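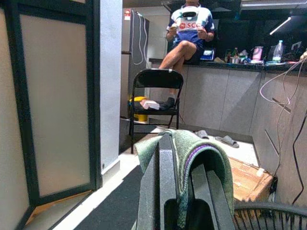
Department of Theater and Performance, Gillwood College
Student Project Report: Audience Development for a Small Touring Play
Submitted by Nana Kyei, 9/8/23

This report covers the planning and staging of Kun, a one-act play presented by final-year students at the Fidau Hall in Karnville. The project set out to test whether a short run with low ticket prices could bring in residents who do not usually attend live theater.

The company consisted of 14 students, including six performers. Rehearsals lasted 18 days. The production budget was 3,000 dollars, most of which was spent on hall rental, lighting and printed programs. Costumes were taken from department stock and altered by the cast.

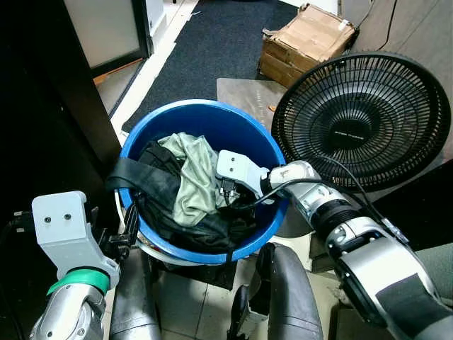 Blue bucket with green and black fabric.

Total attendance over the run was 1,926. Evening performances sold better than matinees, and the final evening was full. Responses to the printed survey indicated that most first-time visitors had heard of the play from a friend or relative. Posters were mentioned less often than expected.

Two difficulties should be recorded. The second scene ran long at every performance, and the interval was shortened as a result. The box office also lacked a clear procedure for group bookings, which delayed admission at the first matinee.

The department has approved a further staging in October. It is recommended that group bookings close one day before each performance and that the survey be reduced to a single page.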